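Skip to content | Home | Exhibitions | Visit | Learn | FAQ

Frequently asked questions: Spoken For

What is Spoken For?
Spoken For is a group exhibition about dialect, accent and the words families keep using after a move. It includes prints, sound pieces, embroidered text and a small number of films. It runs at the Stolier Gallery through the end of March.

Where did the words come from?
Most came from the Lellard Word Survey, which collected 2,807 entries by postcard and phone. Visitors to the library in Pusberg could also fill in a card at the front desk. The artists were each given the full list and chose what they wanted to work with.

How many artists are in the show?
There are 37 works by 19 artists. Two of the works are in the stairwell and are easy to miss. The gallery map shows where they are.

Do I need to book?
No, except for the Wednesday evening reading. The reading room holds 39 people and we can't add chairs. Booking opens on the first of the month on the Events page.

Is there a charge?
Admission is free. The printed word list costs $6 at the desk.

Are the sound pieces captioned?
Yes. Every sound piece has a printed transcript in a rack beside the headphones. Large print copies are at the desk. Three pieces use words with no settled spelling, and in those cases we kept the spelling the artist gave us.

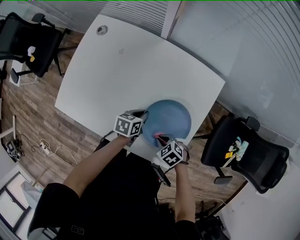 Can I touch the work?
Please don't touch the prints or the embroidery. The letterpress blocks on the long bench can be picked up and moved. Put them back in any order you like.

Is the show suitable for children?
Most of it is. The Insults wall has some strong language and is behind a partition on the second floor. School groups are usually taken around it, but teachers can ask for it to be included.

Can I still send in a word?
The survey is closed, but there is a box by the exit. Write the word, what it means to you and where you heard it. We type these up once a week and pin up to 191 of them on the board at one time. Older cards go into a folder that anyone can read.

My word is on the wall with the wrong meaning. Can you change it?
We don't correct entries. The same word often came in with several meanings, and the list prints all of them. If yours is missing, put a card in the box and it will go on the board.

Who paid for the exhibition?
It was funded by the Kaczorowski Fund for Language Arts and by sales of the printed word list.

Can I take photographs?
Yes, without flash. Please don't film or record the sound pieces.

Will the show travel?
A smaller version goes to Pusberg in the fall, without the stairwell works. Dates will be posted on this page.

Back to top | Contact | Access | Join the mailing list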